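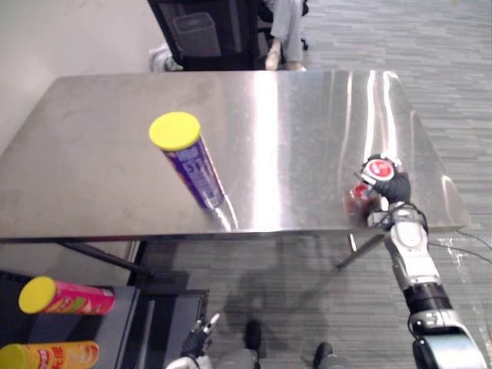 The shelf-stacking job at the steel table, with the right hand closed on something small and red.

Review: the Rostodar two-handed helper, after a month of chores
By Dalia Strazds
January 5, 2022

My mother kept a village shop for most of my childhood, and I could face up a shelf of crisps before I could tie my laces properly. So when Wike, who distribute the Rostodar over here, asked whether I'd like to spend December giving one the sort of jobs I'd normally give a Saturday lad, I said yes before I'd looked at my diary (which was full, as it always is in December, and I have a sister who still hasn't forgiven me for the pudding).

The Rostodar, for anyone who hasn't been following my ramblings on the subject, is two arms and two hands with proper fingers, and a good deal of software. You don't buy it outright. Wike rent it by the month with a technician, and I was lucky enough to get Sille Eskildsen, who is patient and very good with cables and who ate a great many mince pies while I asked her the same things over and over.

I'll start with stacking, as it's the job I care about most. Tall crisp tubes with plastic lids are kind to a machine. They're all one width, they're stiff, and they stand up by themselves on a table. The Rostodar picked them up by the middle, turned them on their side and laid them on the low shelf with the lids facing the same way, and I'll admit I was charmed. We did 200 goes with tubes over the month and it managed all but a handful. The ones it dropped were mostly early on, before Sille had slowed the wrist down a touch.

Small things were another matter. The fingers come together nicely and the grip itself is gentle, but the hand is big, and if you put a little tin up close to a tall tube it has to think very hard indeed about how to get in without knocking its neighbour flying. Sometimes it thought for so long that I went and put the kettle on. And the shiny steel top of our table didn't help matters. Under bright ceiling lights it's all streaks and glare, and I'd swear the machine was happier on the dull days. Sille suggested a matt cloth, and we tried one, and it did do better, but then the cloth rucked up under the tubes and we had a fresh problem to enjoy.

Speed, then. I can fill a low shelf while holding a conversation and wondering what's for tea. The Rostodar takes up to 90 seconds over a single tube when it's being careful, and it's nearly always being careful. I don't mind slow in a machine that can be left alone – my washing machine is slow and I love it dearly – but you can't leave this one alone for very long. Somebody has to be near enough to pick up whatever has rolled off.

I did try it on housework as well, and I'll be brief, as it was a bit sad. It folded flannels beautifully and tea towels passably. A fitted sheet defeated it entirely, though I've known grown men of whom the same could be said. Washing-up we kept to plastic beakers, since the hands aren't meant to get soaked, and it could stand a beaker in a rack quite happily if the rack hadn't been nudged. Move the rack by a hand's width and it needed a minute to find itself again. It wouldn't attempt cutlery at all.

My old friend Usman Gondal, who runs the packing room at Redau, came over for an afternoon and was a good deal less sentimental than I am. He wanted to know what it did with a crushed box, or a label facing the wrong way, or two packets stuck together. The crushed box it refused politely. The label it didn't notice. The two packets went on the shelf as one. He told me he'd have it back in a year or so for another look, and that from him is very nearly praise.

Now for the money. The rental is 4,000 a month in pounds, technician included, plus a one-off 300 for delivery and setting up. For a house that's plainly silly. For a small shop it's a lot more than a Saturday lad, and the lad can work the till. For a college or a workshop that wants to learn what these things can and can't manage, I think it's fair, and you'd get your money's worth in the first fortnight if you planned your jobs beforehand.

A few odds and ends I jotted down as I went. The cables want tidying, and Rostodar really ought to supply clips long enough to go round a table leg. The manual is good on the arms and very thin on the hands, where most of the fiddling happens. The stop button is large and sensibly placed. The noise is a soft whirr, quite pleasant, and the dog slept through it.

Would I have it back? For the tubes, yes, tomorrow, and I'd pay something towards it too. For the rest I'll wait. Wike tell me a smaller hand is being worked on, and I've asked Sille to put my name down for a go with it.

Rating: three out of five for shelves, one and a half for the house.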